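The robot at Zondotside does bathrooms. It was bought to do corridors, but corridors are wide and flat and the cleaners never minded them, so the staff at the Badirberg training centre asked, with unusual unity, for it to start with the showers.

Teresa Zieliński has cleaned showers for 16 years and has the knees to prove it. Her job title changed in November to "hygiene systems lead", a promotion that came with a tablet and no money. She now spends her mornings teaching a pair of grey fingers to tidy a stall: which bits to pick up, which to leave, how to treat a wire rack that seems designed to catch on everything.

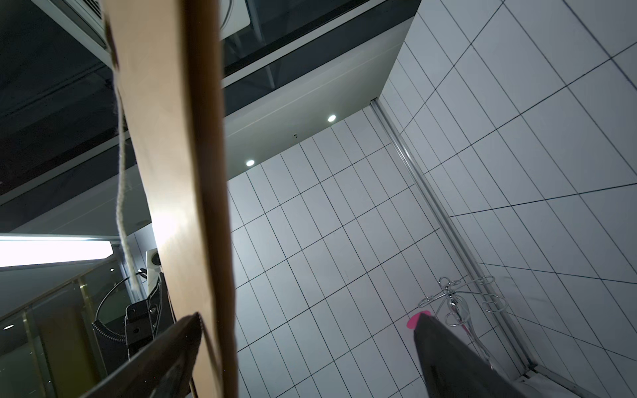

A stall takes her 12 minutes. The robot needs 40 on a good day, and on a bad one it stops and waits for her opinion. "It's like having a very polite nephew," she says. Dralosix, which supplies the software, promises 30 by spring.

No jobs have gone yet — a "yet" that everyone on the early shift pronounces carefully. What has gone is the chat. The cleaners used to work in pairs, shouting through the partitions about sisters-in-law and bus routes. Now one of them watches a screen while the other does the floors upstairs. Zieliński has asked for the pairs back. Management is looking into whether the tablet could have a chat function.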